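Wednesday, May 25, 2022

We drained the tub on Sunday and I finally dealt with the cover. It had been getting heavier since last fall. I could still flip the back half onto the front half, but dragging the whole thing off had turned into a job for both of us, and my back was telling me about it the next day.

A spa cover gets heavy when the foam inside takes on water. The foam is supposed to be sealed in plastic, and the vinyl goes over that. Once the plastic splits, steam gets in from underneath and has no way out. I unzipped ours and the wrap on one panel had a tear along the fold as long as my forearm. The foam smelled like a basement. I stood it up against the fence for two days in the sun and it was not noticeably lighter, so I quit on it.

I got prices on three replacements. The cheapest was a thin one from a home center, which I didn't want. The dealer that sold us the tub quoted 1,086 dollars for a factory cover, delivery not included. Then I called Fesivex, who make them to measure, and ended up ordering from them for a good bit less. They ask for the length, the width, the corner radius and the skirt length. The corner radius is the one that trips people up. What you do is lay a straightedge along each side so they cross out past the corner, then measure from where they cross back to where the curve starts. I did it at all four corners and got the same number at three of them. I called and asked about the fourth. Marwa Metwally, who took the order, told me to go with the three.

I also paid extra for the heavier foam, because we get snow load here and the old cover had started to sag in the middle and hold puddles. It will be six weeks. Until then we have the old cover back on with a floating blanket underneath it, and the tub is set low.

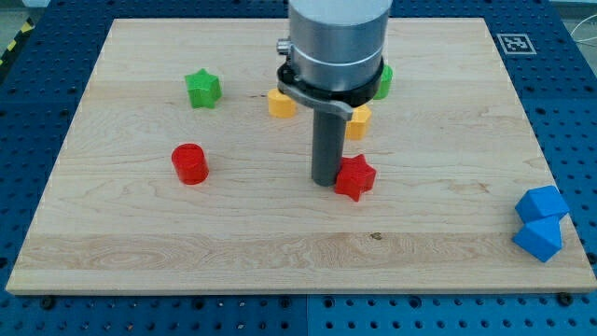
The steps are the other thing. The plastic ones that came with the tub cracked at the top tread in August, and I have been stepping over the crack ever since. Karim Belkadi built the deck the tub sits on, and he offered to make a two-step unit to match it. I had been thinking about maple treads. I like the look of it, the long straight grain with a few darker wavy patches in it like the board in the photo, and I have some put away in the garage. Karim said no. Maple is hard but it doesn't hold up outdoors, and next to a tub it would be gray and black in a couple of seasons no matter what I put on it. He is using cedar for the treads and treated lumber for the frame. The maple can stay in the garage.

I asked him for a wider lower step than the plastic one had. My mother-in-law uses the tub for her hip when she visits and she wants to put both feet on a step before she goes to the next one. He is also adding a handrail on the left side, bolted to the step frame and not to the tub cabinet. I have seen rails screwed straight into the cabinet and I don't care for it.

While the tub was empty I did the usual. I ran a line flush through it the night before draining, and a fair amount of brown flake came out of the jets. The shell got wiped down with plain white vinegar and water. I pulled both filters and left them to soak overnight in a trash can. One of them has a cracked end cap, so that is on the list too.

Refilling took most of the afternoon. Ours holds a little over 300 gallons and the hose bib on that side of the house has never had much pressure. I fill through the filter well so that air doesn't get trapped in the pump, and I still had to loosen a union and bleed it before the jets would run. The water here is hard. I used the Sudach pre-filter on the hose again, which is good for maybe one more fill, and the calcium still tested on the high side of okay.

Karim wants to set the steps the second week of June if the rain lets up. The deck boards on that side need to be dry for him to mark out the rail posts. I still have to order the filter and find out whether the old cover can go in the regular trash or if I have to cut it up and take it to the transfer station at Cisstead.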